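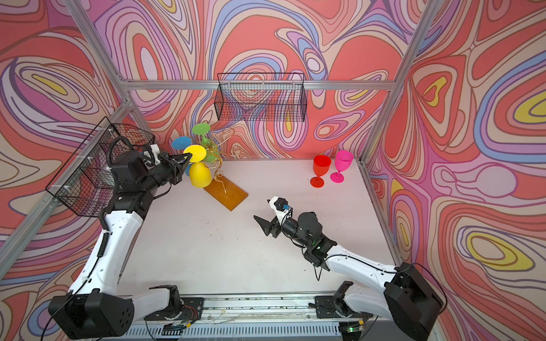

阳台光伏版块 > 晒系统、晒数据
主题：一台800瓦的微逆带4块板，东西朝向，跑了九个月，来交作业！

东晒西晒都要晒（楼主）
去年六月在Tarnau把这套东西挂上去的时候就说过要回来汇报，结果一直拖到现在，版里还有两位私信催我（不好意思！）。今天是3月13日，早上抄了一下累计数：876度。我高兴得在厨房里转了一圈，然后就来开帖了。

先说配置。微逆是Fotine的双路款，交流侧限800瓦，两路各自独立跟踪。板子4块，两块挂在东边阳台栏杆外侧，两块挂在西边工具棚的屋顶上。支架用的Seixas的可调角度款，东边栏杆那两块立得比较陡，西边棚顶那两块躺得平一些。每一路进两块板，一东一西并联。对，就是大家看了会皱眉的那种接法，后面细说。

为什么要这么折腾？因为我家没有南面。准确说南面是隔壁楼的山墙，一年到头阴着，长青苔长得特别好。刚开始看帖子，十个帖子有九个开头就是“朝南阳台”，看得我心都凉了。后来翻到一个老帖讲东西朝向的曲线，早上一个包下午一个包，中间不怎么塌，我一下子就坐直了：我们家用电就是早上一个包傍晚一个包啊！早上烧水、咖啡机、洗碗机收尾，傍晚做饭洗衣服，中午家里只有冰箱和路由器在吃电。

我们家一年用3,310度，算不上省（电烤箱背一大半的锅，本人爱烤面包，戒不掉）。我们这边插座式的小系统多发的电送上网是没有钱的，白送。所以我从头到尾盯的就是自己用掉多少，总发电量只拿来开心一下。目前看下来，夏天自用比例比我预想的好，冬天几乎发多少用多少，毕竟冬天也就发那么一点点。

再说说几个装的时候踩的坑，后来的人可以少走点弯路：

东边栏杆那组，我第一次把角度调得太平了，想着多收点夏天中午的光。结果一阵大风过来整组板子嗡嗡响，像有人在楼下拉大提琴。改陡以后不响了，早上的发电还上来一点，我怎么没早想到，早上太阳那么低，当然是立着好。

西边棚顶那组最大的问题是一棵樱桃树。夏天叶子一满，下午四五点树影就从左边慢慢扫过来。修了两根枝，剩下的舍不得修了，樱桃也很重要。

直流延长线我买短了一次，又买长了一次。长出来的那一截现在盘在棚子里，看着很难受，下次改线的时候剪掉重压接头。

手机软件的曲线图刷新很慢，别像我一样头一个星期每隔几分钟就点一下，点了也不动的。

欢迎提问，也欢迎拍砖，特别想听听也是东西朝向的朋友怎么分组！

小棚屋的猫
前排！终于等到了！催更的私信就有我一封哈哈。
我家也是没有南面，一直不敢下手，你这帖子我要打印出来贴冰箱上。想问一个很基础的：一东一西放在同一路里，早上西边那块还没醒的时候，会不会反过来拖东边那块的后腿？

东晒西晒都要晒（楼主）
回复 小棚屋的猫：
我装之前也最担心这个。并联的话，两块板被拉到同一个电压上工作。板子的电压随光照变化没有那么大，电流才是跟着光走的，所以西边那块早上哪怕只有天空的散射光，电压也差不太多，它就安安静静贡献一点点电流，东边那块照常干活。损失是有的，我自己比过，小到我懒得算。
要是串联就麻烦了，电流得迁就弱的那块，一东一西串联等于两边都在等对方。微逆的输入电压一般也吃不下两块串，冬天低温开路电压一抬就超了，千万别试。

直流侧老王八
楼主热情可嘉，数据也漂亮，但是我得泼盆冷水。
双路微逆，每路接两块并联，短路电流直接翻倍。请问Fotine那台的说明书上，每路的最大短路电流写的是多少？你两块并起来是多少？我见过太多人说“东西朝向不会同时出力所以没事”，这话说工作电流可以，说短路电流就不严谨。铭牌参数是按标准条件给的，设计就该按铭牌加。你不能指望太阳替你做限流。

东晒西晒都要晒（楼主）
回复 直流侧老王八：
这盆水我接着，问得对！这也是我选型花时间最多的一条。
我挑的那款是大电流输入的版本，说明书里每路有两个数，一个是最大工作电流，一个是最大短路电流。我用的是小尺寸的板子，两块的铭牌短路电流加起来，低于说明书里最大短路电流那个数，还剩点余量。工作电流加起来是超过那个工作电流的，这个它会自己限，多的不取。
如果我用现在流行的那种大板子，两块一并，短路电流就越线了，那我不会这么接。这一点主楼里没写清楚，谢谢提醒，怕有人照抄。各位看到这里请务必拿自己板子的铭牌和自己微逆的说明书对着加一遍！

直流侧老王八
行，核过就好。那我这条意见降级为：请楼主把这段加粗放主楼。
另外一条不降级：并联用的那个Y型接头，是不是和板子原装接头同一个牌子同一个型号？混插的接头看着咔哒一声扣上了，里面接触面对不对只有它自己知道。户外跑几年，接触电阻一上来就发热。我拆过变形发黑的，不止一个。

东晒西晒都要晒（楼主）
回复 直流侧老王八：
本版没有加粗功能啊，我在签名里写上吧哈哈。
接头……东边是同型号的。西边那对Y头是套餐里带的，写的是“兼容”。你这么一说我心里有点毛，下个周末我把西边的拆下来换成同型号的，换完再跟帖。

Isusden的风
潜水很久了，为这个帖子登录一次。我在Isusden，离Tarnau不远，天气跟你基本一样，所以看到你的数特别有参考。
不过我有点不同意见，想说说账。
我家是南向阳台，两块板配同样是800瓦的微逆，去年的发电量比你这四块并不差多少。你多花了两块板、一套支架、一堆线的钱。从单块板的产出看，你每一块都在打折。当然你没有南面，这没办法，但是帖子里有些朋友明明有南面，看了你的帖子会不会也跑去上四块？我觉得对他们来说第三第四块板的钱不如攒着买个小电池。

东晒西晒都要晒（楼主）
回复 Isusden的风：
欢迎冒泡！老乡啊（差不多算吧）！
单块板产出你说得完全对，我每块板的数字拿出来很难看的。我换个角度看：现在板子本身在整套里是最便宜的东西之一，贵的是微逆、支架和我的时间。我多挂两块，一天里有电的时间拉长了好几个小时，落在我真在家开电器的时候。
至于有南面的朋友该不该上四块，我没资格说，我没住过有南面的房子，羡慕！

面包烤糊了
回复 Isusden的风：
我插一句，我有南面，我就是那个上了四块的人，而且不后悔。
两块朝南，两块偏西。夏天中午是会削顶，曲线平平的像桌子一样，有人看了心疼，我看了很舒服，因为平顶意味着那几个小时洗衣机随便开。重点在阴天。阴天两块板加起来可能还盖不住冰箱、路由器、鱼缸这些一直在转的东西，四块就能盖住。我们这里一年多少阴天你也知道。
小电池我也研究过，算来算去回本比板子慢得多，而且要找地方放，冬天还要担心温度。

Isusden的风
回复 面包烤糊了：
阴天这条我认，我家阴天确实盖不住底载。
电池那条我保留意见，每家不一样。我家白天没有人，中午的电几乎全白送出去了，傍晚一回来又开始买电。这种情况你给我再加两块南向的板，我只是白送得更多。要加也该像楼主那样加西向的。
所以说到底是看家里什么时候有人，对不对？鱼缸几升的？（跑题了，我也想养）

面包烤糊了
回复 Isusden的风：
对，加板要看朝向，这个我们没分歧。
鱼缸的事私信聊！别让版主抓到。

版主_灯芯
已经抓到了。鱼缸请移步闲聊区。
顺便提醒大家，讨论接线的时候请注明自己用的微逆型号和板子参数，不要只写“我这么接没事”。本帖目前质量很高，先加个精华。

东晒西晒都要晒（楼主）
精华！！我第一次有精华！晚上烤个肉桂卷庆祝一下（用西边棚顶的电）。

小棚屋的猫
恭喜恭喜！
再来问支架的问题。Seixas那个栏杆款，我看商品页面有圆管夹和扁钢夹两种，我家栏杆是方管，边角有点圆，该买哪种？客服回我说“都可以”，我不太敢信。

东晒西晒都要晒（楼主）
回复 小棚屋的猫：
我家是扁钢的，方管没有亲手装过，不敢乱讲。我装的时候的感受是，夹具和栏杆之间一定要贴实，中间那层胶垫别省，省了又响又磨漆。还有它配的螺丝偏短，我家栏杆外面还有一层装饰条，夹不住，自己去五金店换了长一号的不锈钢螺栓。
有没有用方管的朋友来救一下？

屋檐滴水
来了来了，方管在此。
买圆管夹，别买扁钢夹。扁钢夹夹方管，只有两条边吃力，拧紧了会往一边跑。圆管夹的U型抱箍如果尺寸够大，可以把整个方管抱住，里面再垫一块它家的转接块就很稳。转接块是单卖的，商品页面藏得很深，在“配件”里翻到最后。
另外，我每块板多加了一根钢丝绳，一头穿板框的安装孔，另一头绕在栏杆立柱上。楼下是人行道，夹具再好我也睡不着，加了绳子以后睡得很香。

小棚屋的猫
回复 屋檐滴水：
太感谢了！！转接块找到了，真的在最后一页！钢丝绳也抄走，我家楼下是邻居的番茄。

直流侧老王八
回复 屋檐滴水：
钢丝绳这条应该人人照做。补一句，绳子别拉得绷紧，留一点余量，热胀冷缩和风振都要有地方去。绳卡的方向也别装反，压板那一侧要压在受力的长绳上，U型那一侧压短头。装反的我见得比装对的还多。

屋檐滴水
我刚跑去阳台看了一眼。
装反了。

东晒西晒都要晒（楼主）
回复 屋檐滴水：
哈哈哈哈我也跑去看了，我是一个对一个反。今天都改了。这个论坛真是太好了。

北坡苔藓
我来唱个反调吧，大家别打我。
我在Tarnau老城那边租房，阳台朝东，装过一套两块板的，去年拆了。发电没什么问题，问题出在别的地方。第一是房东，起初口头同意，装好了又说影响立面，来来回回写信写了一个春天。第二是反光，对面楼有户人家早上厨房被晃到，人家也很客气，但是见面就尴尬。第三是那条插座线从门缝里过，冬天门关不严，我怀疑漏掉的暖气比发的电还多。
我不是说不该装，我就想提醒租房的朋友，书面的东西先拿到手，再下单。

东晒西晒都要晒（楼主）
回复 北坡苔藓：
不打不打，这种帖子比晒数据的帖子更有用！书面同意这条我举双手。
门缝那条我懂，我家一开始也是这样。后来换了那种扁平的过窗线，装在合页那一侧，胶条压得住。不过扁线能不能长期跑这个电流、被窗框反复压会不会伤绝缘，版里争论过，我后来还是请电工在墙上打了个孔，走正经的户外插座，费用不算小，但是一劳永逸。
反光的话，角度改一点点有时候差很多，当然如果板子都拆了说这个也晚了……

北坡苔藓
回复 东晒西晒都要晒：
板子没卖，在地下室靠墙站着呢。
看你们聊得这么热闹，我又有点痒。打算今年搬家，新地方要是阳台合适，我第一件事就是把房东的同意信裱起来，然后再来请教。

直流侧老王八
扁平过窗线我的态度一直没变：临时用用可以，长期我不用。铜截面小，又扁，压痕处看不见里面。楼主打孔走户外插座是正路。

Isusden的风
回复 直流侧老王八：
这条我跟你唱反调。我用扁线用到现在，拿热像仪在满发的时候看过，跟环境几乎看不出温差。电流本来就不大。关键是买有认证的，别买最便宜的，装的时候别夹在棱角上。打孔对租客来说根本不现实，你把扁线判死刑，等于叫一大半人别装了。

直流侧老王八
回复 Isusden的风：
热像仪看一次代表那一次。绝缘损伤是慢慢来的，开窗关窗多少回以后你再看。
不过我承认租客没有别的路可走，那就退一步：每换一次季把线拿出来摸一遍看一遍，有压痕就换，别心疼。

Isusden的风
回复 直流侧老王八：
这个我同意，换季检查我加到日历里。握手。

光电小学徒
各位前辈好，新人一枚，看完全帖激动得不行，有几个很小白的问题，轻拍：
一，停电的时候这套东西还能给家里供电吗？
二，800瓦是板子的功率还是微逆的功率？我看楼主四块板加起来肯定不止800。
三，老式的转盘电表会不会倒转？我家那个转盘电表看着年纪比我大。

东晒西晒都要晒（楼主）
回复 光电小学徒：
欢迎欢迎！我去年问的问题比你的还小白！
第一个，不能。电网一没，微逆检测不到电网就自己停了，这是保护，为了修线的人不被电到，也为了拔下来的插头不带电。想停电也有电用，得另外上带离网输出的电池，那是另一个坑，我还没跳。
第二个，我们这里800瓦说的是微逆的交流输出上限。板子那边可以大一些，多多少看当地规定，下单前自己去查一下最新的，这几年改得勤。
第三个会倒转，哈哈。要不要先换表再用，各地也不一样，我这边是登记以后供电公司自己过来换的，没收我钱。我家那个转盘表走的时候我还有点舍不得，转起来嗡嗡的多好看。

光电小学徒
回复 东晒西晒都要晒：
全明白了，谢谢！！转盘表我也舍不得，能不能留下来当摆设啊……

版主_灯芯
回复 光电小学徒：
表是供电公司的财产，别留。登记步骤见置顶帖，里面有表格填写的说明。

瓦上霜
楼主，请问冬天那几个月大概什么样？主楼一句“一点点”带过了。我家住在山谷口，十二月太阳很早就落到山后面，我特别关心这个。

东晒西晒都要晒（楼主）
回复 瓦上霜：
冬天很惨，我坦白。东西朝向在冬天最吃亏，太阳从东南出来，绕一个小弯，西南就下去了，两边的板都只能斜着蹭到一点。有一阵连着大雾，软件上那条线贴着底走，我还以为通讯断了，跑去棚里看指示灯，灯好好的，就是没太阳。
下过一场雪，西边躺得平的那组盖了好几天，东边立得陡的那组当天上午就自己滑干净了。所以如果你特别看重冬天，能立就立。
现在三月了，线条一天比一天鼓，早上刷牙看一眼心情特别好！

瓦上霜
回复 东晒西晒都要晒：
很有用，谢谢坦白。我这里雾也多，那我就按最陡的来。
雪那几天你有上去扫吗？

东晒西晒都要晒（楼主）
回复 瓦上霜：
没有，棚顶滑，为那一点点电摔一跤太不值了。

面包烤糊了
回复 瓦上霜：
我试过用软毛扫把绑在伸缩杆上从窗户里够，够是够到了，雪全掉在自己袖子里。结论同楼主，等它化。

老电工不爱打字
版里第一次发言。看到有人把微逆插在接线板上，上面还插着电水壶。不要这样。微逆单独一个墙插。回路上的保险什么规格，家里老线的自己找人看一眼。完。

直流侧老王八
回复 老电工不爱打字：
终于有人说了。顶。

小棚屋的猫
回复 老电工不爱打字：
默默把购物车里的接线板删了……谢谢前辈！

Isusden的风
楼主，再问个自用比例的事。你说夏天自用比预想的好，是怎么测的？微逆那头只知道发了多少，送出去多少得从电表那头看。

东晒西晒都要晒（楼主）
回复 Isusden的风：
新电表有送出的读数，我每个月初拿小本子抄一次，发电的总数减去送出的，就是自己用的。土办法，但是抄表的时候特别有仪式感，旁边还记着当月烤了几次面包。
有一个月忘抄了，那个月和下个月是合着算的，所以我没好意思贴月度表，等攒够整整一年，今年六月再贴一张完整的。

面包烤糊了
回复 东晒西晒都要晒：
面包那一列也要贴！

屋檐滴水
回复 东晒西晒都要晒：
可以在表上夹一个红外读头，自动记，一分钟一个点，曲线和发电叠在一起看，特别过瘾。我就是看了那条叠加曲线才发现家里有个旧冰柜半夜一直在启停，换了以后底载掉了一大截，比加板子还见效。

东晒西晒都要晒（楼主）
回复 屋檐滴水：
啊啊啊别诱惑我，我刚答应家里这个月不再买跟太阳有关的东西！
……读头算跟太阳有关吗？

屋檐滴水
回复 东晒西晒都要晒：
跟电表有关。

东晒西晒都要晒（楼主）
已下单。

北坡苔藓
这个论坛有毒。

东晒西晒都要晒（楼主）
补充更新：西边的Y型接头今天换掉了，换成和板子同型号的。拆下来的那对“兼容”接头，其中一个插拔明显比另一个松，里面的簧片颜色也有点暗。没到发黑，但是看了确实不舒服。老王八老师请受我一拜。
顺手把盘在棚子里那截多余的线也剪了，重新压了头，棚子里一下子清爽好多。换之前先拔了交流插头，等微逆停了再动直流，用一块旧毯子把板子盖上了。这几步别图快。

直流侧老王八
换了就好。压头用的什么钳子？别告诉我是老虎钳。

东晒西晒都要晒（楼主）
回复 直流侧老王八：
专用压线钳！跟邻居借的，还回去的时候搭了半个黑麦面包。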